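Bedroom Week: Covers, Sheets and a Bed Full of Folding

Every July I take everything soft out of the bedroom, sort it on the bed and put it back in better order.
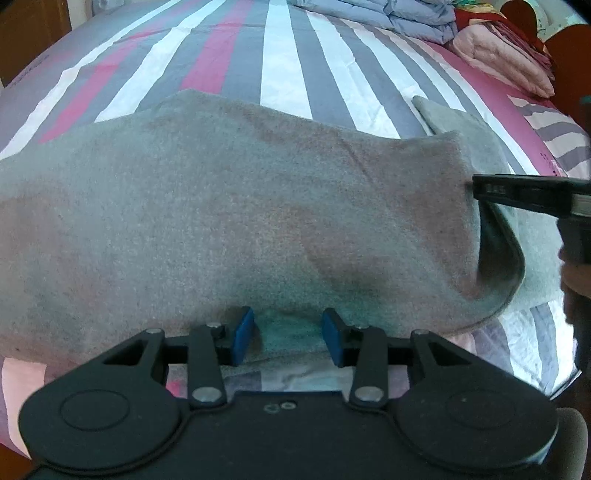
The gray felt-like cover on the striped sheet, with its right end folded back.

I started to keep this page for my sister-in-law, who asked me how I store so many textiles in such a small flat. Then a few other people asked also, so I leave it open for everybody. It is a gallery with more words than pictures this time. I hope you will excuse my long notes.

The gray cover
It is felt-like and soft, and it is the piece I find most difficult to fold. If I press the fold too hard, the line stays in it for weeks. So I turn one end back, let it lie, and only after that I turn the other end. I bought it from Derkach, a small shop near the bus station, and I have had it through two moves. The surface becomes a little fuzzy with the years, but I like it so. I clean it with a dry clothes brush, always in the same direction.

The striped sheet
Gray, white, pink and magenta, in wide diagonal stripes. I know that many people prefer plain white for the bed. For me the stripes are cheerful in the morning, and they are also practical: small wrinkles do not disturb me so much on a pattern like this. I wash it at 40 degrees, together with the pillowcases, and I do not iron it. My mother would have ironed it on both sides.

The light blue blanket
This one is folded already and waits at the top of the bed. It is our blanket for the evenings when the window stays open. I fold it in half two times and then in three parts, so it fits on the upper shelf with the folded edge to the front. When the edge is in front, I can take it out with one hand and the others stay in their places.

The folded bedding
Pink, red and some other colors, in one pile near the headboard. The pile goes in the end to a Skandby storage box under the bed. The box is 72 centimeters long and 40 centimeters wide, and I measured it twice before I believed that it would pass between the legs. I put the heavy things on the bottom and the thin ones on the top. Between the layers I lay a small bag of dried lavender from the market.

The wood
The brown headboard gets a little attention as well while everything is out. I wipe it with a damp cloth, then with a dry one. For the dark cabinet I use a bit of Tasum wax, a very small amount, and I leave the doors open until the smell is gone. Usually I do it before lunch and close them at six in the evening.

Still to do
The pillows need new inner covers, and I have not decided on the color. I also want to sew a bag for the gray cover from an old Brundus curtain, with a drawstring and a pocket for the brush. The cotton is strong but it frays terribly, so first I have to learn a better seam.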